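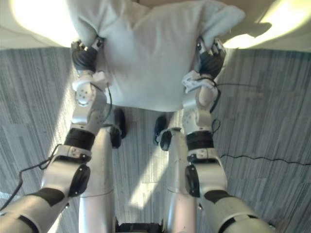

Cushion held at its two lower corners, Gristo two-arm platform.

Gristo soft-object handling: frequently asked questions

What does the method do?
It plans two-handed grasps on objects that change shape when lifted. The planner selects a pair of grip points and adjusts finger closure during the lift, using joint torque as the only force signal.

How was it trained?
On 2,498 demonstrated lifts recorded at the Plernstead site. A further 387 were kept back for testing and were not used to tune any part of the planner.

Why corners?
Corners give the fingers a fold to pinch. Grips along a straight edge slipped more often in the February trials, mostly on smooth covers.

What does the wrist view add?
The head view loses the fingertips once fabric bunches over them. The wrist view keeps fingers and thumb visible near upholstery, but strong sunlight can wash out much of the image. Washed-out regions are masked before grip points are scored. 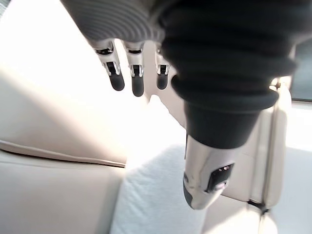

Known limits
Loose covers remain difficult. Objects above 5 kg have not been tested. Direct questions about the data to Seraina Tanner; questions about the controller go to Normunds Hunt.

Last revised 13 July 2021

13 shares | 5 comments

Related
Chowdhury grasp benchmark: scoring notes
Ukside controller: release history
Masking glare in wrist images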